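Nurkar Two-Arm Bench Cell: Gallery
Dish Handling Package, wrist camera view

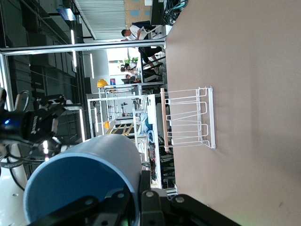
The dish handling package is the fourth task set released for the Nurkar bench cell, after bin sorting, cable routing and box folding. It covers cups, mugs, bowls and small plates, and it loads them into a standard wire rack. The package consists of a pair of Skirnon grippers, one wrist camera per arm, the task software and a set of practice items. The arms and the base frame are sold separately and are the same as in the earlier sets.

Wrist view, right arm. A blue cup is held in the right gripper, with the white wire rack lying on its side on the tabletop. The finger plates are matte black and fastened with hex-head bolts. The left arm is partly in view, with a blue indicator light on its wrist housing.

Notes on the package

Gripper. The fingers close in parallel and the grip force is set per item class, not per item. Thin plastic and thick ceramic cups therefore need separate classes. Replacement finger plates ship in sets of 4 and can be changed without removing the wrist camera.

Camera. The view from the wrist is wide enough to keep both the held item and the target in sight during most of the approach. Large cups block part of the rack at close range. In that case the software falls back on the last clear view of the slots, and the approach slows down.

Rack. Position is not fixed. The software looks for the rack at the start of each run and again after every tenth item. A rack that has tipped over is reported as a fault unless the righting routine is turned on — it is off by default, and it needs both arms.

Lighting. Daylight from windows and overhead strip lighting can be mixed. Direct sun on coated wire causes missed slots, and a blind is enough to correct it.

Acceptance run. The package was signed off after 3269 placements at the Adamczyk workshop, using one rack model and 4 cup types. The log, with all faults marked, is supplied with the software. Dušan Golob ran the tests and wrote the setup guide.

Service. Nastar handles installation and spare parts. Finger plates should be inspected every 400 hours of operation and the hex-head bolts checked at the same time. Wrist cables are inspected at the yearly visit.

Availability

Orders for the dish handling package open in December. Owners of an earlier task set need only the software and the practice items, provided the grippers are the current Skirnon type. Older grippers can be exchanged through Nastar.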